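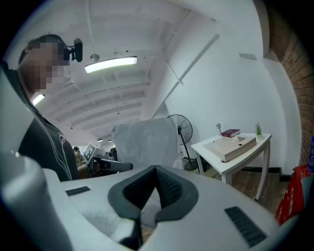 Leihstelle Brarndale, im Haus

Zwischenbericht an die Wirnadero-Stiftung
Vorhaben: Aufbau einer Leihstelle für Haushaltsgeräte in Brarndale
Stand: 3.12.25

1. Stand der Arbeiten

Die Leihstelle ist seit August an zwei Nachmittagen in der Woche geöffnet. Der Bestand umfasst derzeit 77 Geräte. Den größten Anteil haben Näh- und Küchenmaschinen, gefolgt von Nassreinigern und Bohrmaschinen. Bis zum Stichtag wurden rund 400 Ausleihen verbucht. Nähmaschinen werden häufiger und länger ausgeliehen als im Antrag angenommen, Dörrautomaten dagegen fast nur im Spätsommer.

Für die Verleihliste nutzen wir das Programm Harahap. Die Einrichtung dauerte länger als geplant, weil die Kautionen zunächst nicht getrennt von den Leihgebühren geführt werden konnten. Inzwischen läuft die Abrechnung getrennt -- die Buchungen aus den ersten Wochen wurden von Hand nachgetragen.

2. Geräteprüfung und Reparaturen

Alle elektrischen Geräte werden vor der ersten Ausgabe geprüft und mit einem Prüfdatum versehen. Mit der Prüfung ist die Firma Wanoson beauftragt. 16 gespendete Geräte haben die Prüfung nicht bestanden. Ein Teil davon dient als Ersatzteillager, der Rest wurde entsorgt.

Fehlendes Zubehör bleibt der häufigste Anlass für Rückfragen, vor allem Spulen, Dichtungen und Aufsätze. Seit der Umstellung auf feste Kisten mit Inhaltsliste geht die Rücknahme schneller. Die Listen für die Küchengeräte fehlen noch.

3. Abweichungen vom Antrag

Der geplante Lieferdienst für Menschen mit eingeschränkter Mobilität wurde noch nicht aufgenommen. Das vorgesehene Lastenrad ist bestellt, ein Liefertermin liegt uns nicht vor. Die Mittel für die Wartung des Rades sind deshalb bisher nicht abgerufen. Wir bitten darum, sie in das kommende Haushaltsjahr übertragen zu dürfen.

Die Ausgaben für Regale liegen über dem Ansatz. Der Mehrbetrag wird durch Einsparungen bei den Druckkosten gedeckt, der Gesamtrahmen bleibt unverändert.

4. Nächste Schritte

Im nächsten Berichtszeitraum sollen die Inhaltslisten fertiggestellt und die Öffnungszeiten um einen Samstagvormittag erweitert werden. Außerdem ist ein Einführungskurs für die Nähmaschinen vorgesehen. Raum und Termin sind noch mit der Gemeinde abzustimmen.

Anlagen: Geräteliste, Belegübersicht, Antrag auf Mittelübertragung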